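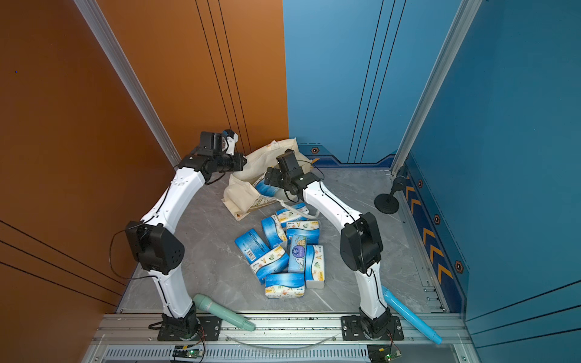 I finally put numbers on the second two-arm station. Total is $700 for this round, and the arms aren't in it, only what goes around them.

Rail and corner posts come to $185 from Zastel. Suronar was cheaper on the posts, but they wanted seven weeks and I'd like to be running by October.

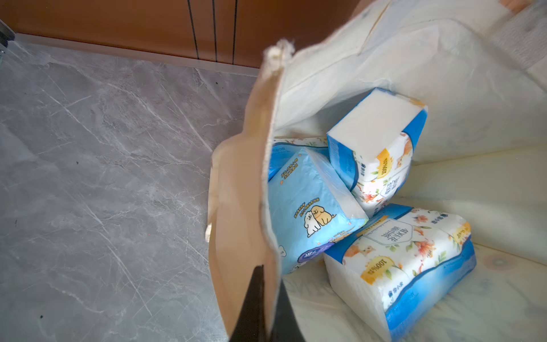 Gripper fingers are the line I keep getting wrong. Last year I put down $100 for spares and used it up by spring. I'm doubling it.

Wrist cameras stay the same model as before. I looked at the Nadel ones and didn't want to redo the mounts.

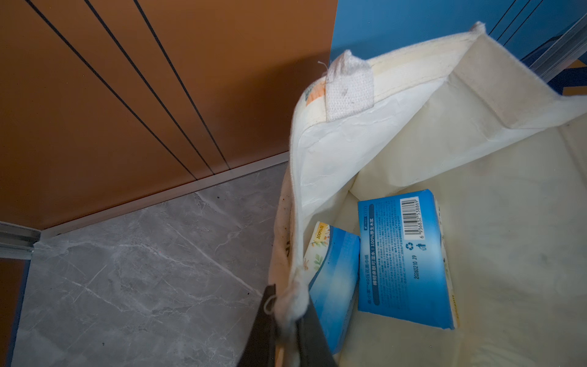
Props get their own line this time. Tissue packs and canvas totes are cheap, but I kept buying them out of pocket and never wrote it down.

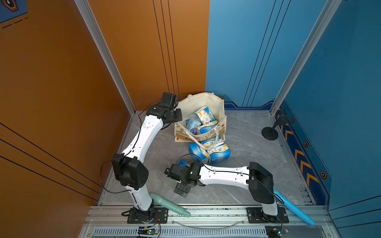
Still open: cable clips, a spare control board for each arm, and whether Cavalcanti will ship wall panels cut to size. I've emailed them twice.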